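Home Reviews Workcells Grippers Events Archive Contact

Review: Corkorance two-arm bench cell, seen at the Mudgate open day

7 November 2023

Mudgate ran its open day in the ground-floor lab, with four stations and a fixed rotation of visitors. I spent most of my time at the Corkorance bench cell, a two-arm tabletop system sold to small labs and teaching programs. Paula Nistor ran the demonstration and answered questions. Sérgio Azevedo, who maintains the cell, took over for the last session and let me stay at the bench between groups.

This review covers setup, the work surface, the gripper, the software and the quality of the demonstration itself. It does not cover long-term wear. Mudgate has had the cell since June, and I saw it for one afternoon.

Setup

The cell ships as two arms, two base plates, a controller and a cable set. The table is the buyer's problem. Corkorance supplies a drawing of the bolt pattern and a minimum stiffness figure for the top, and Azevedo said the drawing was correct on the first try. He was less pleased with the cable set. The gripper cable is long enough for the full reach of the arm, so there is a loop to manage in every other pose. Mudgate coils it around the wrist. A proper dress pack is an option, priced separately, and should be in the box.

Unpacking to first motion took Mudgate two working days. Most of the second day went to calibrating the arms to each other. The procedure has 27 steps and the manual puts the most important one, tightening the base bolts in a cross pattern, in an appendix.

Work surface

Mudgate covers the table with brown paper and lays out cells in blue tape. The grid gives the operator a quick way to name a start position, and it lets visitors call out a target. It is cheap and can be replaced in a morning.

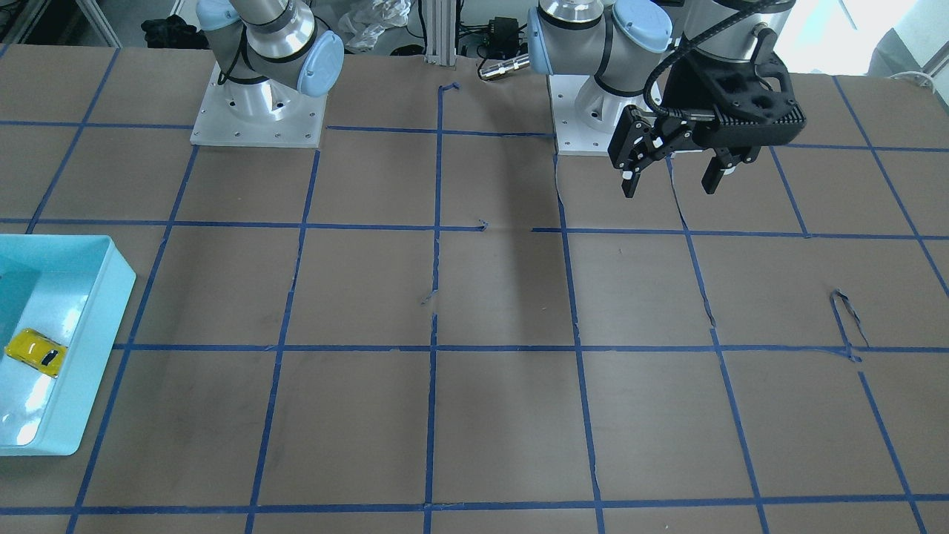
The Corkorance cell at Mudgate: taped grid, parts tray at left, gripper open above the table.

The paper has a cost. It creases and scuffs, and tape that tears at the ends or lifts from the surface gives the fingers something to catch on. There is a curled flap of paper and tape in one part of the grid, and I would have cut it out before opening the doors. Madalena Gouveia, who teaches the introductory course on this cell, wants a printed mat. Azevedo prefers paper for the low glare. Both positions are reasonable. If you go with paper, budget for relaying it often.

The blue plastic tray is a weaker choice. The walls and floor are glossy and throw bright highlights, and reflections of that kind are hard on any vision system. A matte tray of the same size would cost little. During the second session the vision software missed a part lying near the tray wall and had to be run again with the lamp turned down.

Gripper

The two-finger gripper is made by Hirose and sold with the cell. The housing is matte black and ribbed, and the linkages are exposed on the finger side. Exposed linkages are easy to inspect and easy to foul. I watched 100 pick attempts across three sessions, all on small rigid parts, and the gripper completed the ones where the approach was vertical. The failures came on tilted parts close to a wall, where one finger landed on top of the part and the controller stopped the arm. The stop was prompt and quiet, and recovery took one button.

Grip force is set in the software in fixed levels. I would have liked a finer scale at the low end. Soft parts were not demonstrated, and Nistor said Mudgate had not tested them enough to show.

Software

The Kekisska interface is the best part of the package. Grid cells can be defined once and called by row and column, and a program is readable by someone who did not write it. Ardalan Kazemi, visiting from a packaging shop, wrote a working pick-and-place routine in his slot with no prior training on the system.

Two-arm coordination is less mature. The arms share a zone map, and the second arm waits when the first is in a shared zone. The wait is conservative. In the handover program it accounted for most of the cycle time, and there is no setting to shorten it – only a choice between three zone sizes. Error messages are numbered and the manual lists 272 of them. The two I saw on screen were both described accurately.

The demonstration

Nistor kept each session to a single task and repeated it with a changed start position, a sound way to show repeatability to a mixed group. Attendance for the day was 129 by the sign-in sheet. The groups were a little too large for one bench, and people in the back row could see the arms but had a poor view of the table. An overhead screen would fix that. Harriet Abernathy, who organized the event, told me one is planned for the next open day.

I would also have liked to see a cold start. Every session began with the arms powered and homed, and the homing routine is where new users lose time.

Assessment

For: rigid mounting, readable programs, prompt and recoverable stops, accurate drawings.

Against: cable management as shipped, coarse force levels, slow shared-zone handling, a manual that needs reordering.

The cell suits a teaching lab or a small shop that handles rigid parts and can leave the table set up. Buyers who need both arms working close together at speed should ask for a timed run of their own task before ordering. Mudgate accepts requests for bench time through its front office, and Azevedo recommends bringing your own parts.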